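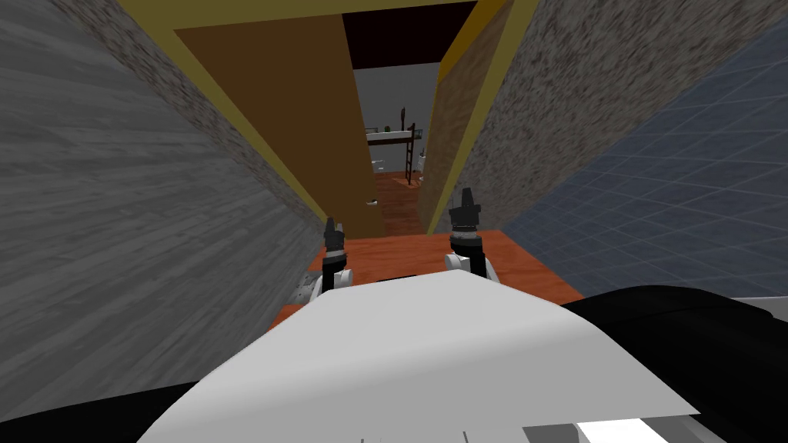
**Carpet or hard floor in a hallway? Going round in circles**

**mudlark_jen**
Right, I need some outside opinions before my sister and I fall out over this. We've got a long thin hall in a terraced house, front door at one end and kitchen at the other, and the old carpet has had it. I've got about 3000 to spend on the hall, stairs and landing together. She says carpet the lot, it's warmer and quieter. I want something hard downstairs so I can mop it when the dog comes in from the field. Has anyone done half and half and regretted it?

**Huia Tawhiri**
We did exactly that two years ago. Hard floor downstairs, wool carpet on the stairs and up. I love it! The only thing I'd change is where the join sits. Ours is right at the bottom step and the metal strip has worked loose twice (I catch my sock on it most mornings). If your fitter can tuck the carpet under the first tread instead, pay the extra.

**old_tom_fettler**
Carpet all the way. A hard hall in a terrace is like living in a drum - every parcel, every shoe, every time next door's kids come round. We had boards put in at our last place and I had them covered over by February.

**mudlark_jen**
Was that real boards or the click stuff, Tom? I've been looking at a range called Trillport and the woman in the shop swore it was quieter with the thick underlay.

**old_tom_fettler**
Real boards, sanded, no underlay at all, so fair point. I still wouldn't.

**pipkin88**
I've got Trillport in my kitchen and it's fine? Not silent, but you don't notice it after a week. Mine was 600 for the boards and then the fitting was another 600, which nearly made me cry. Get the fitting price in writing before you fall in love with a colour.

**Huia Tawhiri**
Seconding pipkin on fitting. Also ask who's trimming the doors. Ours went down a treat and then not one door would open over it, and the fitter said doors were "a joiner's job". We had them leaning against the wall in the spare room for a fortnight, bathroom one included. Visitors were very polite about it.

**mudlark_jen**
Oh no, I hadn't even thought about doors. There are 4 of them off that hall.

**grout_expectations**
Nobody's mentioned tile so I will. Dog, mud, front door - it's what a hall is for. The Victorians had it right. Put a decent runner down the middle and the noise is sorted as well. I used Inetti tiles in a dark grey and they hide everything.

**old_tom_fettler**
And freeze your feet off.

**grout_expectations**
Wear slippers, Tom.

**pipkin88**
Careful with a runner on tile though, mine skated about until I bought the sticky mesh for underneath. My mum went halfway to the kitchen on it. She was fine but I got a lecture.

**kettle_on_again**
Sorry, I disagree with the dark grey. It hides mud, yes, but it shows every single dog hair if your dog's a pale one. We've got a cream lurcher and I sweep twice a day. Go for something mid brown with a bit of pattern. What colour is the dog, Jen?

**mudlark_jen**
Ginger and white, so I'm stuffed either way. I'm leaning towards the click boards with the good underlay, carpet from the first stair up, and the join tucked under like Huia said. My sister's sulking but she doesn't have to mop it. Does anyone know if Tautahi still do their wool remnants? The landing's tiny.

**kettle_on_again**
They did when I was last in, upstairs at the back behind the rugs. Take your measurements with you and add a bit for the awkward corner, they won't cut it for you if you change your mind later.

**Huia Tawhiri**
And measure the doors!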